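Sallier Pour, reviewed: a learned pouring method, tried on granular food

Posted Friday, July 15, 2022, by Pin-yu Leung

I have a weakness for methods that promise to do one dull thing properly. Sallier Pour promises to tip stuff out of one cup and into another, and its write-up runs to more pages than my tenancy agreement. Efua Agbenyega and I have spent longer with it than either of us meant to.

The idea is easy enough to explain. Most pouring work leans on a scale under the receiving cup, or on a model of how the material flows. Sallier Pour has neither. It learns from demonstrations in which a person guides the arm through the pour, and it picks the next small change in tilt from what the cameras see and the forces at the wrist. The training set that comes with it holds 2,439 demonstrations, most of them with water, rice and lentils. Rogério Figueiredo, who looks after our arm, asked whether anyone had considered a funnel. 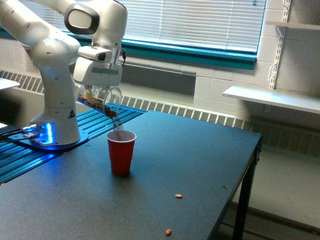
Setting up took the best part of a day, and most of that was the calibration script, which stops without a message if your camera names contain a space. Once past that, the software is pleasant. The settings live in a single file, the comments are in full sentences, and the default speeds are timid enough that I stopped hovering over the stop button by lunchtime. Retraining on our own material needed 300 extra demonstrations. The manual calls this "a light top-up". Valdir Amaral recorded most of them and has another name for it.

We ran 359 trials across three kinds of filling and kept the same two sorts of cup throughout. With rice it is very good. The arm tips, waits for the flow to start, eases back and then holds a steady trickle, much as you would if you were trying not to wake someone. With lentils, likewise. Our older baseline, the Dantas controller, follows a fixed tilt curve and treats every filling as though it were water, with the results you'd expect.

Nuts are harder. They jam, they lean on each other, and then they all leave together. The method copes with the jam by rocking the wrist a little, a trick it must have picked up from the demonstrators, and the rocking mostly works. It has no notion of a bounce, though, and the score it reports takes no interest in what misses the cup. 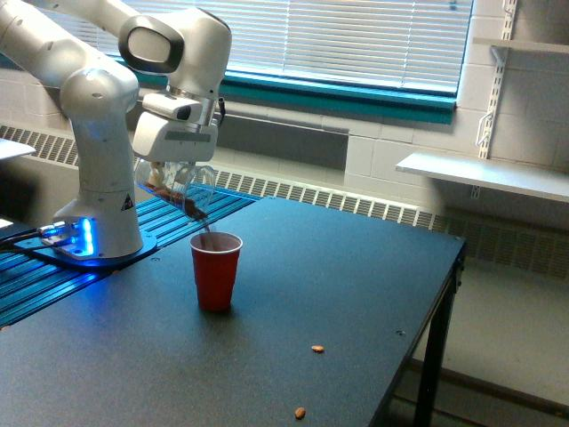
Spillage is where I part company with the authors. Their headline measure is whether the flow lands on target while the pour is under way, and on that measure they have plenty to be pleased with. A thin trickle going straight down into the red cup counts as a good pour, and so it should. But the two peanuts lying out on the tabletop count for nothing at all, and in a kitchen or a packing line those are what you'd hear about. We added our own tally of strays and the ranking of the settings changed: the "brisk" preset, which wins in the paper, dropped to last.

Other grumbles. It dislikes a change of receiving cup more than a change of filling, which is the opposite of what I'd guessed. There is no way to ask for a given amount, only for "some" or "all". Rogério Teixeira over at Wirstead tells me a version with target weights is planned for September. He told me much the same about the Drukilberg gripper driver, so I'm keeping my hopes modest.

Would I use it again? For rice and lentils, yes, tomorrow. For nuts I'd use it on the slowest preset, retrain with your own cups and write your own spill count before believing any table, theirs or mine. Our trial logs and the stray-counting script are on the group page. Efua wrote the script, so it works. I wrote the instructions, so ask Efua.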